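The Flovov hand coffee grinder, nine months in

I bought the Flovov hand grinder last December, after my old electric one started smelling like a hot hair dryer every morning, and I have used it nearly every day since. I've been putting off writing this up because I wanted to be past the honeymoon. Well, I'm past it, and I still like the thing so much that I took it camping, to my in-laws', and once (long story) to a dentist's waiting room.

Some background on how I drink coffee, so you can decide whether my opinion is worth anything to you. I make one big mug of pour-over before work and a small French press on slow afternoons. I don't own an espresso machine. I buy medium roasts mostly, from a little shop called Siddiqui that roasts in the back and sells out of the good stuff before lunch. If you live on very light roasts or pull shots all day, your experience will be different from mine, and I'll get to that.

First, the grind. Oh, what a difference! My electric grinder was a blade model, so every batch was half dust and half gravel, and I had gotten used to a muddy last inch in the cup. The first pour-over I made with the Flovov drained clean and tasted like the notes on the bag, which had never once happened to me. I had been quietly assuming that "dried apricot" was something roasters made up.

The adjustment ring is on the outside, under the handle, and it clicks. You can feel each click through your fingers, and it stays where you put it. On the hand grinder I borrowed before this one, a Dukeo, the adjustment was a nut underneath the burr, and you had to take off the jar and turn it blind. I'd lose my setting every time I cleaned it. With the Flovov I go from pour-over to French press and back without thinking, and I've got both numbers written on a bit of masking tape inside the cupboard door.

Now for the cranking. I timed myself for this review: 60 turns for a small press, 95 for the big mug. That's with a medium roast, and it's pleasant work, a bit like winding an old clock. The handle is long enough that you aren't fighting it, and the knob on top spins freely, so no blisters. Light roasts are another matter. I had a bag of very light Ethiopian beans in the spring and had to stop twice per mug to shake out my arm.

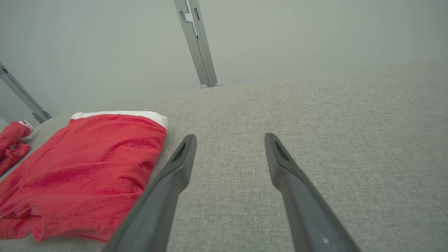 Hiwot Kahsay wrote in to say that she has the same grinder and gets through light roasts far more easily by tilting it to one side while she cranks, so the beans feed in slowly and don't all pile onto the burrs together. She holds it nearly flat against her hip. It takes longer, she says, but she never has to stop, and her husband no longer gets called in from the other room to finish the job.

I tried Hiwot's trick for a week and she's right! It is slower, and you look a little odd, but the handle stops catching. I'd do it for any light roast now. For medium and dark I still hold it upright against the counter and go at a normal pace.

Cleaning is easy. The handle and lid lift off, the jar unscrews, and a small brush comes in the box that gets most of the grounds out. I do that every few days and take the burrs out properly every month or so. It took me three tries to put it back together the first time, mainly because the printed sheet shows the spring upside down (or I was reading it upside down, I'm still not sure). After that, no trouble. Don't put any part of it in the dishwasher, and don't rinse the burrs. A dry brush is plenty.

Complaints? A few. The jar is on the small side, so if you have guests you will be grinding in rounds. The rubber band around the body slips upward when your hands are warm, and I push it back down a couple of times a week. And static! In winter the grounds cling to the jar and jump onto the counter when you unscrew it. One drop of water stirred into the beans beforehand fixes that completely, and I wish I'd known it from the first day.

I should mention the Grinanier too, since people keep asking which of the two I would buy. My sister has one and I've used it on several visits. It's prettier, with a lovely heavy feel, and it might be a touch faster. But it's too wide for my hand, and by the end of a mug I'm gripping it with my knees. If you have big hands, try that one first. For me the Flovov is the better fit by a mile.

Would I buy it again? Yes, tomorrow, and I'd get the spare jar along with it. I still have the electric grinder, by the way. It does cinnamon sticks now.

Posted September 8, 2024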